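Zandura Handgreifer, Tag eins. Ich hab das Kit seit heute Morgen auf der Werkbank und muss kurz schwärmen 🧵

Kurz zum Prinzip: Man hält den Greifer selbst in der Hand und macht die Arbeit vor, der Roboterarm soll sie später übernehmen. Zuzana Říha hat mir ihr Kit für 22 Tage überlassen, danach will sie es wiederhaben. Verständlich!

Der Aufbau hat mich 2 Stunden gekostet, davon ging eine für die Anleitung drauf. Die Gelenke laufen wunderbar leicht, da ruckelt nichts.

Mein Testfall ist Furnier, weil ich damit jeden Tag zu tun habe. Helles Holz, wellige Maserung, dünn und empfindlich — also genau das, was normale Greifer gern zerdrücken.

Die schwarzen Backen haben eine feine, leicht raue Oberfläche. Für Furnier hatte ich mir genau so was gewünscht.

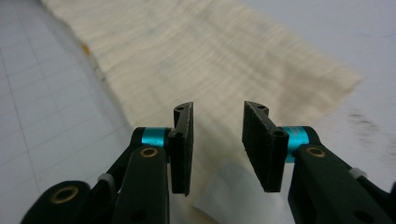

Emília Machala fragt, ob man damit auch Papier vom Tisch bekommt. Probiere ich morgen, zusammen mit den kleinen Resten aus der Intarsienkiste.

Einziger Meckerpunkt bisher: Nach 6 Durchgängen merke ich das Gewicht im Handgelenk. Eine Schlaufe wäre super, Zandura!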